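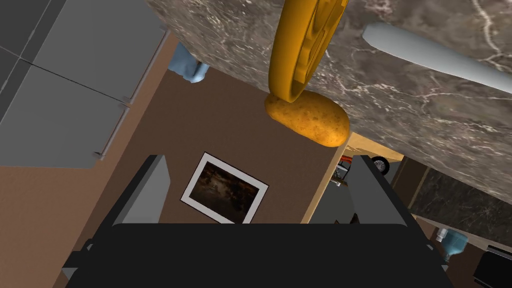
Vimeck publishes set-up and care guide for its Naltis two-armed robot model

TUSTDEN, 21st May – Vimeck has released a set-up and care guide for Naltis, the simulated two-armed household robot it supplies to research groups and training colleges. The guide covers the wrist views, the grippers and the arm joints, and applies to all current copies of the model.

Naltis runs inside a rendered apartment. Its settings still drift out of line when users change arms, swap gripper files or move the base, and Vimeck's support desk logged 223 requests on these matters up to December. Most came down to one of 3 faults: a wrist view loaded at the wrong angle, finger travel set too wide, or a left arm started from the right arm's rest position.

"People were reinstalling the whole model to fix one line in a settings file," said Ailbhe Scanlon, who leads support at Vimeck. "The guide has them check the wrist first, then the fingers, then the arm."

The check is done at the kitchen counter. Each gripper is opened fully and brought up to the stone, and the finger positions are compared with the values in the guide. Small items are left on the counter for the close-range part of the check.

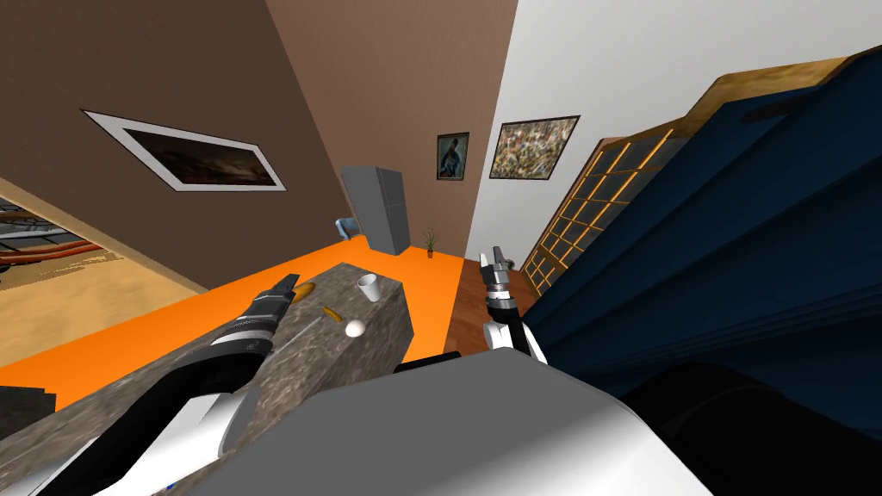 Both Naltis arms at the counter in the simulated apartment, the left gripper close to a small yellow handle.

A second check uses the floor. The gripper is opened over a flat object and the operator confirms that both fingers appear in the wrist view. If one is missing, the view is reset before any joint values are changed.

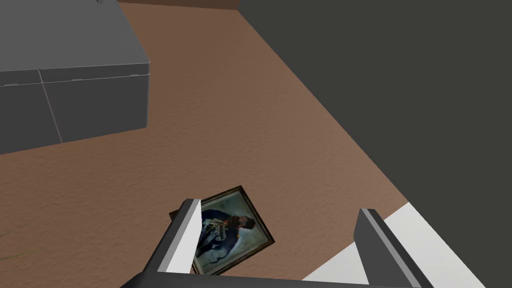 Care schedule

Vimeck recommends a short check every 200 runs and a full joint reset every 2000. Settings should be saved before each reset – the reset clears custom finger limits as well as arm positions.

Noreen Tully, who looks after the model at the Egan training centre, tested the draft guide. "The old notes had the finger limits and the wrist angle on different pages," she said. "I can now do the short check before a class starts."

Availability

The guide is free to current Naltis licence holders and can be downloaded from the Vimeck support page. Printed copies can be ordered through the Tustden office.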